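Chapter 7
Learning from Demonstration: Stacking and Nesting

In Chapter 6 the robot followed a path that someone had written down for it. The programmer knew where each part would be, typed in the positions, and the arm went to them. That works well in a plant where parts arrive in fixtures. It works poorly on an ordinary table, where a cup may be anywhere and may be lying on its side.

This chapter covers a different approach. A person guides the arm through the task many times, the system records what the arm did and what the cameras saw, and a model is trained to produce similar motions from similar views. The person is called the demonstrator. One complete run of the task is called an episode. The trained model is called a policy, a term you met in Section 4.3.

We will use one running case throughout the chapter, the Whitfield nesting study. Hajar Chraibi and Desmond Holloway designed it to answer a narrow question: how many episodes does a policy need before it can nest bowls it has seen before, in positions it has not seen? They collected 600 episodes with 2 demonstrators. The table was reset by hand between episodes, and the starting positions came from a printed list so that neither demonstrator could favor easy layouts.

Nesting is a useful task for teaching because it looks simple and fails in clear ways. The gripper has to hold a bowl by some part of its wall, carry it over a larger bowl, and let go at the right height. If it lets go too high, the bowl bounces or lands tilted. If it goes too low, the fingers press on the bowl underneath and push the whole stack across the cloth. Both errors show up in the recordings, and both can be labeled by a student with an hour of practice.

The order of the bowls matters as well. A small bowl will sit inside a large one, but a large bowl placed on a small one only covers it. The demonstrators were told to work from large to small. The policy was never given this rule. Whatever it learned about order, it learned from the episodes.
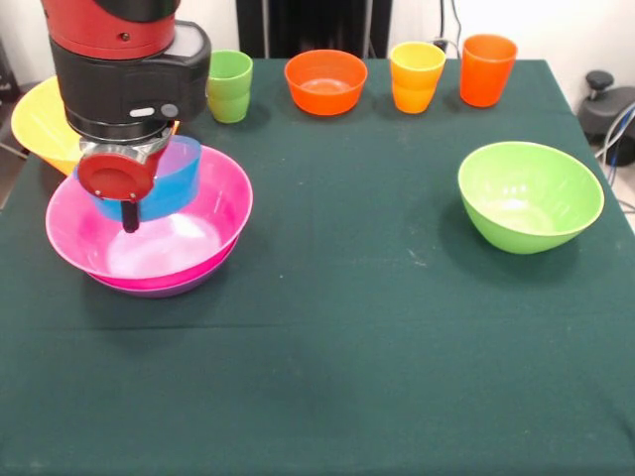
Color causes a second difficulty. If the large bowl is pink in every episode, a policy may learn to look for pink and pay no attention to size. It will then do well in testing until someone swaps the set. Grażyna Kurek raised this point when she reviewed the first results, and it led to the held-out test described in Section 7.4. In that test, 80 episodes were set aside before training and were used only for scoring.

Before reading on, keep two terms apart. The success rate is the share of trials in which the final stack meets the written standard. The completion time is measured only on trials that succeed. A policy that gives up early on hard layouts can have a short completion time and a low success rate, so the two numbers should be reported together.

Section 7.1 explains how an episode is recorded and stored. Section 7.2 deals with timing errors between the camera and the arm, which should be fixed before any training is done. Section 7.3 covers training, and Section 7.4 covers testing. The exercises at the end of the chapter use a set of 30 episodes, small enough to train on a single desktop computer.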